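# Which fingers should a cooking robot have?

Hello again, robot fans! Last month I told you how robots get around without bumping into the sofa. This time we're off to the kitchen at Mikuvville, where I help test robot hands (best job ever, and yes, I do get to wash up).

A robot's hand is called a gripper. Most grippers don't have a thumb and four fingers like yours. The ones I like best have just 2 fingers, which squeeze together like the tips of a pair of tongs. Try it yourself with a wooden spoon: hold it between one finger and your thumb, and pretend to flip a pancake. Wobbly, isn't it? Your spoon wants to twist round! 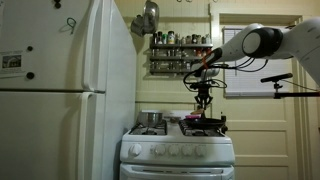
*The gripper holds a spatula-like tool in the frying pan.*

So how do you choose between one pair of fingers and another? You give them both exactly the same job. Same pan, same tool, same thing to pick up. If I gave one gripper an easy job and the other a really horrid one, it wouldn't be a fair test, and you'd be quite right to shout at me.

We had two sets of fingers to compare. The Bivenine ones are stiff and strong. The Sutherland ones bend a little when they press on something – a bit like your fingertips going flat against a window. My friend Wiroj Nilsuwan was sure the stiff ones would win. I was cheering for the bendy ones!
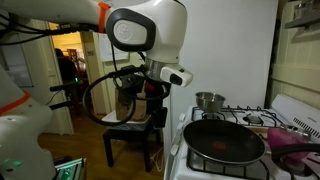 We tried 200 goes with each set, which took from breakfast until long past teatime on a Thursday. Every time, we wrote down "held it", "slipped" or "dropped it". The stiff fingers were brilliant with flat handles, but round handles kept rolling about. The bendy fingers were much better with round things and a bit slow at letting go. Wiroj and I are still arguing about who won.

Now, a robot also needs to see what it's doing. You can put a camera up on a stand, so it looks at the whole kitchen, or you can fix a small one close to the robot's hand. Imagine having an eye on your wrist! 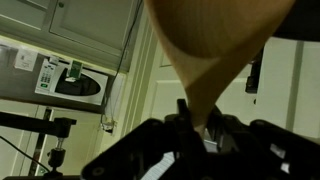 *What a camera near the hand sees: black gripper parts, something tan held above them, and the kitchen beyond.*

The wrist camera is super for close-up jobs, but the gripper gets in its way. A camera further off sees more of the room, though sometimes the arm blocks its view of the pan. I like using both. At our other workshop in Grorkthorpe they've saved some 2000 short films from cameras like these, and I've promised to watch them all. (I'm on number 809. Send biscuits.)

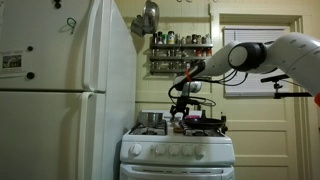 *Two fingers pointing down towards the frying pan.*

## Have a go at home

Find some kitchen tongs and a few things that won't break: a sponge, a sock, a plastic cup and a pencil. Pick each one up ten times and make a tick whenever you manage it. Then wrap an elastic band round each tip of the tongs and do it all over again. Which things got easier? Did anything get harder?

Draw me a chart of your ticks and I'll put my favourites on the workshop wall next month.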